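硬水の町で紅茶を飲むスレッド、はじめます。引っ越してから何人かに聞かれたのでまとめて書く。長いです。電車の中で打ってるので誤字ゆるして

1
まず前提。Warnulbridgeの水はめちゃくちゃ硬い。やかんの底が白い。シャワーヘッドも白い。蛇口の根元も白い。日本から持ってきた茶葉で最初に淹れたとき、茶葉が傷んだのかと思った。香りどこいった

2
色だけはやたら濃く出る。見た目は渋そうなのに飲むとのっぺりしてる。で、表面に膜。油みたいな、虹っぽい薄い膜。洗剤の残りだと思ってカップ3回洗いなおした。洗剤じゃなかった

3
膜は水のカルシウムと紅茶の成分がくっついたもの、らしい。体に悪いものじゃないと聞いて一安心。でも見た目がね…。ミルク入れると目立たなくなるので、この町の人がみんなミルクティーなのはそういうことかと勝手に思ってる

4
大家のソレダー・クエスタさんに相談したら「ここの水はここの茶葉で飲みなさい」と一言。市場のCorderoっていう乾物屋を教えてもらった。豆と干しいちじくと紅茶が同じ棚に並んでる店。看板が小さくて1回通り過ぎた

5
Corderoで買ったのは細かいCTCのブレンド。丸まった粒々のやつ。値段も安い。これをぐらぐらの湯で3分。びっくりするほどちゃんと紅茶の味。いままでの苦労なんだったの

6
つまり硬い水には、細かくて強い茶葉。アッサムとかケニアとか。ダージリンの春摘みみたいな繊細なのはきびしい。緑茶はもっときびしい。煎茶は茶色くなって別の飲み物になった。母に送ってもらった新茶、泣きながら飲んだ

7
それでもダージリン飲みたい日はある。あるんですよ。なので水のほうをどうにかする話。試した順に書きます

8
その1、沸かして冷まして上澄みを使う。タダ。鍋で沸騰させてしばらく置くと底に白いのが沈むので、上だけそっと別の鍋へ。味はたしかに丸くなる。ただし毎朝やるのは無理。三日で飽きた。あと空気が抜けるのか香りの立ち方がちょっと鈍い気がする。気のせいかも

9
その2、ポット型の浄水器。日本に帰ったとき家電量販店で見たら3480円で、こっちでもまあ似たような値段だった。膜はほぼ消える。味も半歩くらい日本に近づく。うちは結局これに落ちついてる

10
浄水器の注意。カートリッジをケチると一気に戻る。10月に交換をサボってたら膜が復活して、朝から機嫌わるくなった。交換した日を冷蔵庫にマスキングテープで貼っておくのおすすめ。わたしは貼っても見ない人間ですが

11
その3、軟水のボトルを買う。いちばんおいしい。いちばん重い。エレベーターなしの4階に住んでる人間のやることではない。お客さん用かな。ラベルの硬度の欄を見て129って書いてあるのは「軟水」の棚にあっても軟水じゃないので戻していい。わたしは買って帰ってから気づいた

12
その4、混ぜる。浄水とボトルを半々。ケチくさいけど意外とあり。Rurachに住んでるレイレ・パレデスがこの方式で、彼女のお茶はたしかにおいしい。配合聞いたら「適当」って言われた。才能

13
道具の話もちょっと。茶渋。硬水の茶渋はしつこい。スポンジだと取れない。重曹をひとつまみ、指でくるくる。これで大体いける。だめなら酸素系漂白剤をお湯に溶かして20分。白いマグは差がはっきり出るので気持ちいい

14
白い輪っかのほう、つまり石灰は重曹じゃ落ちない。あっちはクエン酸。お酢でもいいけど、部屋がお酢になる。クエン酸と塩素系の漂白剤はぜったい一緒に使わないこと!!これは本当にまじで。混ぜない、続けて使わない、片方やったらよく流す

15
やかんは水をいっぱいに入れてクエン酸を大さじ1、沸かして放置して捨てて、あと水だけで一回沸かす。この最後の一回を忘れて淹れた紅茶がすっぱかった。レモンティーだと思えば、いや無理でした

16
洗ったあと。自然乾燥させると水滴のあとが白く残る。ガラスは特にひどい。なので拭く。面倒でも拭く。拭いてから、縁つきのトレーにまとめて伏せておく派です。棚に積むより出しやすい。色がばらばらなのも別に気にしない、白とかクリームとか淡いピンクとか、並ぶとそれなりにかわいい
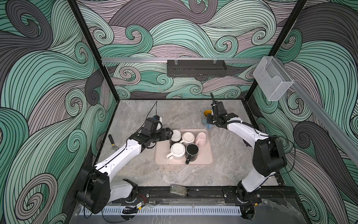
17
布巾はリネンがいい。綿のタオル地は毛羽がつく。ロシオ・ロレンテにもらったリネンの布巾、最初はごわごわで水を弾くし何これと思ってたのに、何回か洗ったら手放せなくなった。柔軟剤は使わない。吸わなくなるので

18
マグの厚みの話していい?薄いカップのほうが香りはわかる。でも厚いマグのほうが冷めない。こっちの冬は台所が寒いので、わたしは厚いほう。先にお湯を入れて温めておくだけでぜんぜん違う。そのお湯で次の食器の下洗いをする。貧乏くさい?いいんです

19
ミルクが先か後かは知りません。そこに踏み込むと返信欄が荒れる。テミス・スファキアナキスさん(同じ階の人)は先。ソレダーさんは後。二人は廊下でたまに言い合いしてる。わたしは黙って飲む

20
質問きてたので答えます。「水出しなら硬水でも平気?」→膜は出にくい気がする。でも味はやっぱり平べったい。浄水で出して冷蔵庫に一晩がいい。茶葉はちょっと多め

21
「ティーバッグだとどれ?」→現地のスーパーのいちばん普通のやつ。ほんとに。Jiltonの駅前のスーパーで自社ブランドのを買ったけど、濃くて速くてミルクに負けない。日本に持って帰って軟水で淹れたら渋くて飲めなかった。おみやげに配る人は、抽出短めって一言そえたほうがいいです

22
逆に日本の紅茶をこっちに持ってくるなら、缶のまま大事にするより早く飲んだほうがいい。わたしは惜しんで惜しんで、けっきょく香りの抜けたのを飲んだ。もったないことした

23
ヨランダ・ガジャルドさんから返信いただいた「レモンを一滴たらすと膜が消える」、さっき家でやってみた。消えた!色もすっと明るくなる。ミルクは入れられなくなるけど。分離するので

24
コーヒーは?という質問も何件か。わたしコーヒーはまったくわからないので、詳しい人ぶら下がってください。水が硬いと苦くなるとは聞くけど、豆によるっぽい。インスタントは正直ちがいがわからんかった

25
あと出汁。スレッドの趣旨から外れるけど出汁。昆布がぜんぜん出ない。白っぽいアクみたいなのが浮く。味噌汁は煮干しか顆粒に逃げてる。昆布のときだけボトルの軟水を開ける。米を炊くときも、最初に吸わせる水だけ浄水にするとぱさつきがましになった

26
電気ケトル使ってる人は、注ぎ口の網のところ見てみて。白いかけらが溜まってるはず。外せるタイプなら外してクエン酸につけておく。歯ブラシでこするのはそのあと。先にこすると網がゆがむ(ゆがめた)

27
次は蛇口とシャワーの石灰の話を書くかも。書かないかも。乗り換えなのでいったんここまで。おすすめの茶葉あったら返信ください、細かいやつで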